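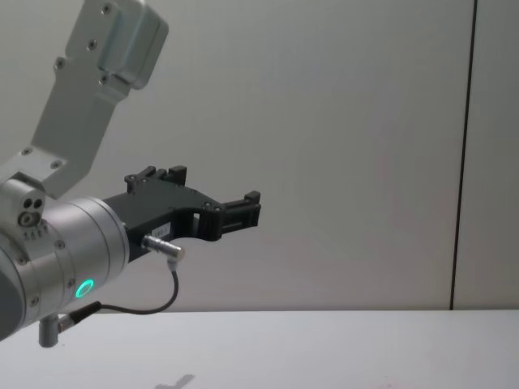 The gripper let go at 3,422 cycles. Not a crash, no alarm. It just opened, and the part went down on the table, and the arm carried on to the drop-off point with nothing in its fingers.

"It finished the whole move," says the test engineer at Plalberg who was on shift. "Placed thin air, very carefully. Went back for the next one."

We talked in the canteen at Torncombe, between runs, in February. She had maybe twenty minutes. The status ring was green the entire time, she says, and that is the bit that still bothers her. Green meant the arm was happy. It said nothing about the gripper.

The fault was in the cable. A short loop runs under the gripper and back to a plug on the wrist, and every turn of the last joint pulls at it a little. One conductor had gone inside the jacket – nothing to see from outside. Power dropped for a moment, the gripper rebooted, and on reboot it opens. That's the factory default.

"Who picked that default? I'd like to meet them."

Had it happened before? Yes, as it came out when they went back thru the logs. 43 short dropouts over two nights, all at the same wrist angle. The logging was on. The alert was'nt.

The part weighed very little and no one was near the cell. She doesn't want to lean on that. The same Udadance program is meant for a line at Qudah, where people reach in to clear trays. "There it's a hand under it. Different conversation."

So, changes. Gripper now holds its last position on restart. Any dropout stops the arm, even a short one. Cable gets swapped every 1,000 cycles until they have a better routing, which she admits is a patch. She wants a longer loop and a clamp further up the wrist. The supplier wants 3 more weeks of data first.

"I said fine, but it stays behind the fence till then." Then her phone went – the next run was ready – and she left half a coffee on the table.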